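收件人:Onix 基金会,艺术档案资助组,Biljana Vlachou
事由:Flandlow 石版工坊档案整理项目,中期进展报告
日期:2019年10月25日

Biljana,您好:

贵会的报告模板第一栏要求“用一句话概括项目现状”。我试了一个上午,写出来的句子要么像讣告,要么像房产广告。最后定稿如下:档案基本编完,修复做了一大半,展览晚了,图录没晚但也快了。

下面按模板的顺序展开,有几栏我合并了,因为“社会影响”和“可持续性”两栏我写出来的内容一模一样,连错别字都一样。

## 一、编目

先报好消息。Flandlow 工坊留下的全部纸本,已经逐张登记、编号、拍照,共 2,801 张。申请书里的估算比这少得多,那个估算是我站在库房门口,看了一眼柜子的高度得出来的。当时我没有考虑到每个抽屉底下还有一层垫纸,垫纸也是试印稿;更没有考虑到柜子背后和墙之间的那条缝。Grurkedis 晚年大概是把那条缝当成了抽屉,而且是他最喜欢的一个。

(为免误会:本报告里的 Grurkedis 一律指工坊的创办人。他儿子也叫这个名字,也印石版,印得比父亲差,签名却比父亲大。编目时父子两人的东西混在一起,这件事下面还要说。)

编目用的是我们在申请书附件里提交的那套分类:定稿、签样、色样、试印、废稿。用了两周之后发现“废稿”这一类完全站不住。Grurkedis 会在一张印坏的剧院海报背面试另一块石头的墨色,再把这张纸翻过来画下一幅的草图,再在草图上记一笔欠某人的面粉钱。按原来的分类,这张纸同时是废稿、色样、手稿和账本。我们开了两次会讨论它该放哪里,第二次会开到一半,大家开始讨论那笔面粉钱还了没有。

现在的做法是:每张纸只给一个号,正反两面分别著录,类型可以多选。“废稿”取消,改成“未发行”。措辞上温和了些,也比较符合事实。他晚年有几张最好的东西,右下角都用红铅笔打了叉。打叉的意思我们起初以为是不要了,后来对照工坊日记,发现红叉只表示“墨已付钱”。有一批已经按废稿著录的条目因此全部返工,返工的工时在第六节的表外说明里,我没有藏。

关于父子混淆的问题:两人用同一台压机、同一批纸、同一家墨料店,题材也差不多,都是马戏、歌剧、肥皂。能区分的主要依据有三条,一条是签名,一条是套色的顺序(父亲先印黄,儿子先印蓝,理由不详,可能只是为了气父亲),还有一条是儿子画手的时候总是藏起来。他笔下的女高音双手背在身后,魔术师双手背在身后,连卖肥皂的主妇也双手背在身后,肥皂浮在空中。这条依据在学术上听起来很不体面,但它是三条里最可靠的。仍然无法判定的,著录为“Flandlow 工坊”,不署个人。数量比我希望的多,比我担心的少。

数据库方面,申请书里写的那个软件没有买成。供应商在签约前一周把年费改成了按条目收费,我拿着计算器算了一遍,然后把计算器放下了。现在用的是一套开源的表单系统,界面灰扑扑的,搜索框会把“石”和“石版”当成两种矿物,但导出格式干净,贵会档案平台可以直接读。九月试着上传过一批,除了所有的重音符号变成了问号,其余正常。重音的问题已经改好。附件二是样本条目,请贵会的技术同事看看字段是否合用,趁我们还愿意改。

工坊日记的转写不在本期的资助范围内,但编目时绕不过去。日记是用三种语言混写的,天气用一种,骂人用一种,配墨用第三种。目前只转写了配墨部分和少量天气。骂人部分语言最丰富,对了解当时的行业关系也最有价值,我打算另写申请。

## 二、纸本修复

修复由 Ovidiu Filip 负责。他的书面小结附在后面,附件三,写得很克制,我在这里补一些他不好意思写的。

最大的麻烦是胶带。工坊关门之后,这批东西在亲戚家里放过很长一段时间,有人出于好意,把所有撕裂的地方都用透明胶带粘上了。正面粘一条,背面再粘一条,有些地方为了保险又横着加一条。胶带如今已经发黄变脆,胶却渗进纸里,留下一道道琥珀色的印子,颜色和 Grurkedis 用来画灯光的那种黄几乎相同。有一张歌剧海报,舞台上方原本打下来三束光,修完之后只剩两束。Ovidiu 为此很多天不太说话。我们查了同一版的另一张存本,确实是两束。他这才恢复正常饮食。

处理顺序按损坏程度分了三档。第一档是不修就不能翻动的,已全部完成。第二档是可以翻动但不能展出的,完成过半,剩下的主要是大幅面拼接海报,需要在大台面上整张回湿压平,而我们的大台面同一时间只能躺一张。第三档是轻微污渍、折角、铅笔涂鸦。涂鸦我们决定保留,其中有工坊学徒给顾客画的漫画像,也有一份打牌的记分,持续了好几年,横跨许多张纸。赢的那个人后来好像离开了工坊,记分到此为止。

回湿用的衬纸超支了。原因写起来有点难为情:我们按国内常见幅面订的货,而 Grurkedis 的纸比常见幅面每边宽出两指。他的纸是自己跟纸坊定的,日记里有一条,说他不愿意和对门那家用一样大的纸。所以每一张都要拼两张衬纸,对门那家如果泉下有知,应该很满意。

没有做的事也要说一下:不做全面脱酸,不补色,不托裱。第一项是因为有几种墨遇碱会变色,在边角料上试过,一种漂亮的玫瑰红五分钟内变成了煮过头的甘蓝。后两项是申请书里就定好的原则。贵会上次来访的那位同事建议把几张破得厉害的“补得好看一点,方便宣传”,我们理解这个心情,没有照办。

## 三、石头

原申请只提了纸本,石版是后来才冒出来的。一共 10 块,垒在院子后头的棚子里,上面放着一盆天竺葵。搬的时候才看见朝下的那一面有图。

这件事三月的时候写信跟您报告过,您回信说“可喜”。确实可喜,除了它们的重量。石版这种东西,图像只有薄薄一层油脂,石头却有一本大字典那么厚,一块小的两个人抬,一块大的两个人抬完要坐很久。棚子到工作室之间有四级台阶。我们的保险单把它们归入“建材”,我花了一个月时间说服保险公司,它们属于艺术品;又花了一个月后悔,因为艺术品的保费比建材贵。

清理的情况:八块的图像可以辨认,其中五块完整。一块边角崩裂,裂口是旧的,不影响画面。还有一块从正中断开,断口新鲜得让人不舒服,我查了搬运记录,记录上写“已放妥”。断的那块是一张糖果广告,儿子的作品,人物双手背在身后。我没有说这样就没关系,我只是把事实并列在这里。

现在面临的问题是要不要重印。技术上可行,Flandlow 的老压机还能转,附近也还有一位老师傅会磨石、会上墨、会在恰当的时候叹气。赞成的人认为,石头就是用来印的,印出来的东西对于辨认墨层、研究套色有直接帮助,而且观众会喜欢。反对的人认为,石上残留的油脂经不起折腾,每上一次墨就少一点,印出来的算谁的作品也说不清。两边都有道理,两边都给我写过很长的邮件。

我的处理是:本期不重印。先对石面做高分辨率的斜光拍摄,把图像留住,再挑一块画面已经在纸本中有完整存本的石头做试验,只印必要的张数,每张背面盖“后印”章。章已经刻好了,刻得很大。试验安排在明年春天,如果贵会对此有不同意见,请在那之前告诉我,最好在老师傅把压机上油之前,他上了油就很难拦住。

石头目前平放在工作室北墙下的矮架上,一块一格,之间垫毡。天竺葵也搬进来了,长势良好。

## 四、图录

图录定名《先印黄》。原来的名字叫《Flandlow 石版工坊及其时代》,设计师说这个名字看完前四个字就困了。

印数 500 册,和申请书一致。正文校到第三遍,图版打样打到第二轮。第一轮打样的时候,印厂把所有图片统一“优化”了一遍,纸的底色全部漂成了雪白,胶带印子没有了,折痕没有了,打牌的记分也没有了。整本看起来像昨天刚印的,还是拿办公室打印机印的。我带着三张原件去了一趟厂里,把它们和样张并排放着,什么也没说。操机的师傅看了一会儿,把曲线调回来了。第二轮已经相当接近,只有那种玫瑰红始终差一口气,四色印刷印不出来,除非加专色。专色的报价我看过了。我们在图录的编例里老老实实写一句“此色较原件偏冷”,不花钱。

纸张换过一次。申请书里写的那款停产了,替代品更厚,所以书也更厚,运费也更高,书脊倒是因此可以放得下完整书名。装订改为锁线,能平摊。广告海报的跨页很多,如果中间夹进书缝里,女高音就会没有鼻子,父亲那边的女高音全靠鼻子。

文章一共四篇。我那篇谈父子分期,写长了,正在砍。Ovidiu 谈纸和胶带,他坚持用“压敏胶粘材料老化现象”做标题,编辑和他进行了友好的拉锯,现在标题是《胶带》,副标题归他。第三篇谈马戏海报的发行网络,作者交稿准时,字数准确,脚注格式统一,我们全体都有些不安。第四篇是关于肥皂广告里的悬浮物,还没有收到。作者说“就差一个结尾”,这句话他在九月说过一次,上星期又说了一次。如果月底仍然没有,就改为三篇加一份年表,年表已经做好备用,我没有告诉他。

图版授权全部拿到。有一张涉及当年歌剧院的徽章,那家歌剧院早已改成停车楼,但徽章归停车楼的业主所有。对方很爽快,只要求在版权页致谢。所以您会在版权页上看到一家停车楼。

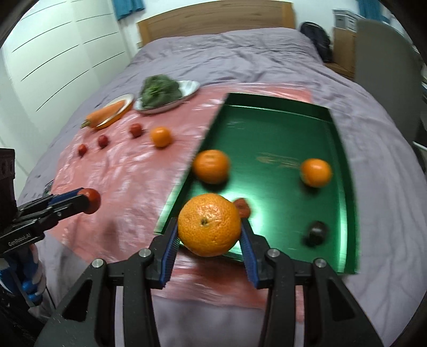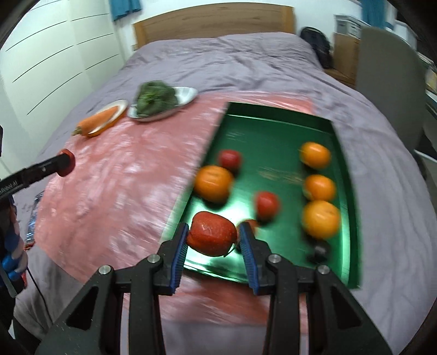
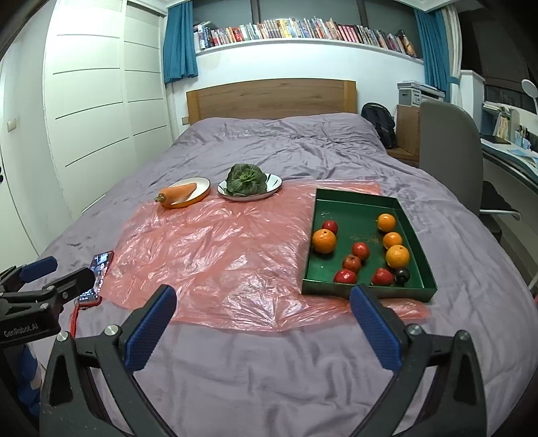
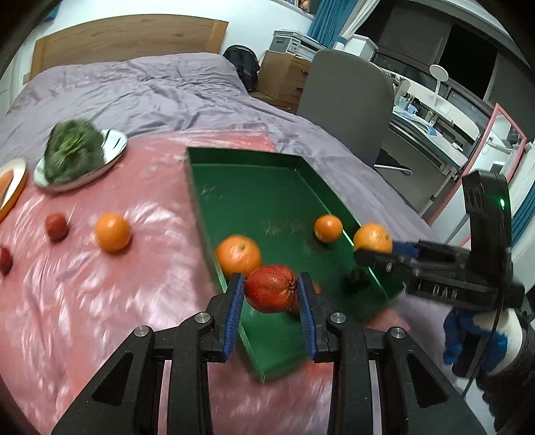

## 五、展览

这一栏是坏消息。

按原计划,展览九月在 Quinlan 开幕。Quinlan 是老面粉交易所改的展厅,层高很好,光线很好,离火车站近,租金对我们这样的项目来说几乎算是施舍。它唯一的缺点是屋顶。夏末下了几场雨,东侧展墙从上往下出现了一道水痕,形状颇有点像意大利。馆方的第一反应是在那面墙上挂一幅大画,把它遮住。我代表所有纸本作品谢绝了。

屋顶现在在修。馆方给的说法是“结构部分已经解决,收边部分在等材料”,我去看过,收边部分等的材料是一种弧形的锌皮,要从别处定做。湿度记录仪从那时起一直放在展厅里,数据每周发给 Ovidiu 一次,他每周回一个词。最近两周的词是“可以”和“尚可”。他要求连续六周“可以”才肯让任何一张纸进去,“尚可”不算。新的开幕时间暂定明年二月,和馆方的换约已经签了,没有追加租金,他们多送了我们一周,大概是因为那道意大利。

展陈设计没有大改。主线还是 12 张大幅海报,沿长墙排开,每张配一份它自己的试印稿或者色样,让人看到从石头到街头之间发生过什么。父子作品不分开挂,穿插着来,标签上写署名依据,观众可以自己去看手。中段是一个矮台,放两块石头,可以绕着看,不许摸。末段是账本、日记和那笔面粉钱。面粉钱的事后来查清了:还了,用一幅画抵的,画在债主家的店门上,店门已经没有了。

照度是另一处需要跟您打招呼的地方。按修复方面的意见,纸本区压得很低,人从外面走进来,头一两分钟会觉得展厅停电了。试挂那天 Quinlan 的经理就是这样以为的,并且去拉了闸。我们现在加了一段过道,墙刷成深灰,让眼睛先适应一下。过道里什么也不挂。设计师想在过道里挂点什么,我们还在谈。

镜框是租的,统一尺寸,为了 Grurkedis 那宽出来的两指,卡纸全部重裁。重裁的卡纸运到时我发现开窗开反了,横的开成竖的,供应商承认得很快,重做也很快,唯独原来那批他们不肯收回。现在工作室里堆着一大摞横竖颠倒的卡纸,质量极好,无酸,如果贵会资助的其他项目恰好有一批竖着的、尺寸奇怪的东西,请让他们联系我。

说明文字写完了,每条控制在一口气能读完的长度。初稿里“见证”一词出现得太多,我把它全部删掉,句子都没有塌。还有“致敬”,也删了。英文版请人译过,回来的稿子里“套色”译成了“袜子颜色”,经核实是语音输入的问题,已改。

## 六、经费

明细表在附件四,已经由会计核过。这里只讲表里看不出来的几处挪动。

软件没有买,省下的那一笔转给了衬纸和大台面的租用。这项调整五月份经您邮件同意,邮件存档。石头的搬运、矮架和保险不在原预算里,先从“不可预见费”里出,不可预见费到此为止,后面请不要再出现不可预见的事。差旅用得比预算少,主要原因是我坐夜车。展览延期本身没有产生租金,但运输公司的档期要重新订,定金有一部分退不回来,金额不大,语气很硬,我已申诉,不抱希望。

返工的工时,就是红铅笔那一批,没有向贵会报销,由我们自己消化。我在表外写明这一点,倒不是想显得高尚,会计坚持要有一行字解释为什么那个月大家的工时这么长。

另外有一张发票至今对不上。金额很小,买的是“羊皮一张”。全组没有人承认买过羊皮,也没有人见过羊皮。老师傅说上墨的皮辊确实需要皮子,但他用的是自己的。票暂挂在往来里。如果到结项还没有下落,由我个人承担,并且我希望到时候能得到那张羊皮。

关于第二期拨款:协议写的是在展览开幕后拨付。开幕既然推迟到二月,按字面意思,拨款也要推迟到二月,而图录的印刷尾款在十二月到期。我知道协议是我签的,签的时候屋顶还好好的。这里正式请求把拨付条件改为“图录付印”,图录付印有明确日期,有印厂的单据,不受天气影响。需要的表格我已经填好,附件五,您只要签字。如果表格的版本又更新了,请直接发我新版,我再填一遍就是,前面两版我都填过,第二版比第一版多一个问婚姻状况的格子,我猜是从别的表里带过来的。

## 七、公众活动

申请书里答应的活动有三种:开放日、学校课程、讲座。

开放日办过一次,在工作室,来了不少附近的老住户。最有用的收获是一位老太太,她小时候替 Grurkedis 家跑腿买墨。她认出了三张海报上的模特,其中一张是她姨妈。她还纠正了我们对压机的一处说法,我们一直以为侧面那个铁钩是挂围裙的,她说是挂香肠的,午饭时压机旁边最暖和。这一点已经写进说明文字。她的口述录了音,征得同意后会和日记转写一起存档。

学校课程做了两轮,用的是纸版代替石版的办法,油画棒、阿拉伯树胶、滚筒,桌面清理的时间比印的时间长。第一轮失败,纸版吸水太快,孩子们印出来的全是灰色长方形。有个男孩给自己的灰色长方形起名叫《晚上的停车楼》,我认为成立。第二轮换了纸,效果好得多,老师希望明年继续。材料包的做法整理成了一份短手册,可以公开,贵会网站如果愿意挂,请自取,附件六。唯一要提醒的是手册里的“胶”指的是阿拉伯树胶,有一位老师理解成了胶水,那间教室的桌子现在还粘着。

讲座只办了一场,场地订在社区图书馆,与一个合唱团的排练撞在同一个晚上,隔着一道折叠门。我讲到父亲去世、工坊易手的那一段时,隔壁正好唱到高潮。会后有两位听众说配乐选得好。原定的第二场推到展览期间,在 Quinlan 里讲,那边没有折叠门。

反馈表收回来的不多,写得都很认真。意见集中在两处:椅子太硬;想摸石头。椅子的事可以解决。为了石头,我们打算在展览里另放一块没有图像的旧石版,磨平了专门给人摸。老师傅那里有,他说可以借,条件是摸完还给他,而且不要擦什么油。

## 八、偏差与风险

模板要求把风险按“高、中、低”列表,并附应对措施。我列过一张,列完发现“高”里面全是别人的屋顶。以下用文字说明。

屋顶:已述。如果十二月中旬湿度仍不达标,备选方案是把纸本区移到 Quinlan 的西厅,面积小一半,主墙要折成两面。设计师已经画了一版折叠的图,画得满腹怨气,但能用。

人手:Ovidiu 明年一月有三周要去别处完成一项早就答应的工作。第二档修复必须在那之前收尾,或者等他回来。我倾向于等。有人提议请临时的人顶上,他听了之后把那张大台面擦了一遍,擦得很慢,我就没有再提。

图录第四篇文章:已述。

作品归属:有一户远亲在读到地方报纸的报道之后来信,称其中若干海报当年只是“寄放”在工坊。我们请律师看了信和捐赠文书,律师的意见是文书完整,对方的主张没有凭据,但建议礼貌回复。我礼貌地回复了,并寄去了那几张的高清图。对方再次来信,说图很好看,问能不能印在马克杯上。目前双方通信愉快,主要谈杯子。

虫:春天在一个抽屉里发现过衣鱼,已经处理,设了监测板,每月检查一次,之后没有新的踪迹。写在这里是因为模板里有“生物”一项,我猜设计模板的人曾经吃过亏。

天竺葵因此被移到了隔壁房间。

## 九、下一阶段

十一月:图录付印前最后一遍校对;剩余大幅海报回湿压平,能压几张压几张;石面斜光拍摄开始。拍摄要在全黑的房间里做,我们的窗帘不够黑,正在缝第二层。

十二月:图录付印,结清尾款(参见第六节,参见附件五,恳请参见附件五)。数据库全部条目上传贵会平台,重音符号逐条抽查。Quinlan 湿度复核,决定用东厅还是西厅。

一月:运输、布展准备。标签打印。Ovidiu 不在。

二月:开幕。请柬已经在排,贵会标志的位置按贵会的规范,放在左下,四周留白不少于标志高度的一半。规范里还有一条要求标志“不得置于情绪化的背景之上”,我们把背景改成了灰的。

春天:后印试验,结项审计,以及羊皮。

您上次在信里问,编目既然完成,能不能提前结项。我想了想,建议不要。东西编了号,只说明我们知道它们在哪里;有相当一部分我们还说不清是什么时候印的、贴在哪里、谁付的钱。比如有一组海报,宣传一位名叫“铁胃”的表演者,连续五个演季,画面上的胃越画越大,第六季突然换成了杂耍鸽子。剧院的节目单里从没有出现过这个人。或许他从未登台,或许海报是 Grurkedis 自己贴着玩的,日记那几年恰好缺页。图录里给它留了一整页,文字部分目前写着“待考”,校对员已经两次在旁边打了问号。

需要您回复的事项有三件,我单列出来,免得淹在上面:

- 附件五,拨付条件变更,请签字或者发新版表格。
- 后印试验,有无异议,请在二月底之前告知。
- 开幕当天您是否到场。如果到场,请告诉我您是否介意低照度,以及是否需要我在过道口接您。Quinlan 的经理上次在那里撞过一次膝盖。

附件一至六随信寄出。附件一是上一期报告的勘误,其中把老师傅的姓拼错了,他看到之后要求本人过目以后所有提到他的段落,所以本报告里他没有姓。

此致
敬礼

Flandlow 石版工坊档案整理项目组

又及:卡纸的事是认真的,竖开窗,无酸,数量很多,自提。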